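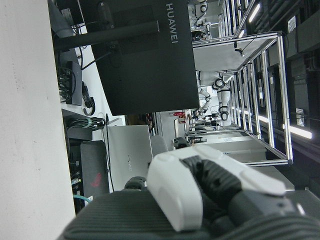

Marnley Veterans and Remembrance Council
Minutes, December meeting

Meeting opened at 7:10 p.m. Quorum present. Minutes of the last meeting approved as read.

1. Independence parade. Route stays on Correia Street. The Army Reserve unit at Nastimgate will send 2 trucks and a color guard. Motion to close the street from 9 a.m. carried, 3 opposed.

2. Budget. $589 left in the parade account. Bina Sound's quote for the speakers was held over until a second quote comes in.

3. Foreign guests. Letters to the two consulates have gone out. No reply yet from either.

4. Flyover. Request form still to be signed by the airport.

Next meeting Sunday, 4 p.m., same room. Adjourned 8:25 p.m.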